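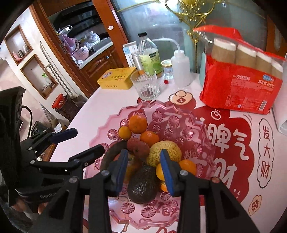
So I bet Digby McPhee a week of dishes that avocados would beat pears, and by beat I mean wobble less. Our whole method, the Joltness score, came down to that: how much does a piece of fruit shake between the pads before the grip settles? We had 240 grips logged by June and one very grumpy reviewer, Beverley Harawira, who wanted 997.

"Nine hundred ninety-seven," I said. "Why not a thousand?"

"Because you'd round up," she said, and hung up on me!

Back to the fruit bowl, then. Digby called the grips out loud and I wrote down the scores (he sings them after dark, it's awful).
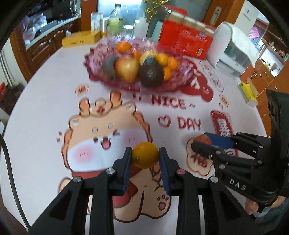 One small orange, just over the tablecloth.

The oranges wrecked my theory. They scored steadier than the pears and the avocados both, and Digby wanted them thrown out as too easy. I kept them in. We argued until the kettle boiled, and then he pushed the notebook back over to me and said fine, grip 241, go.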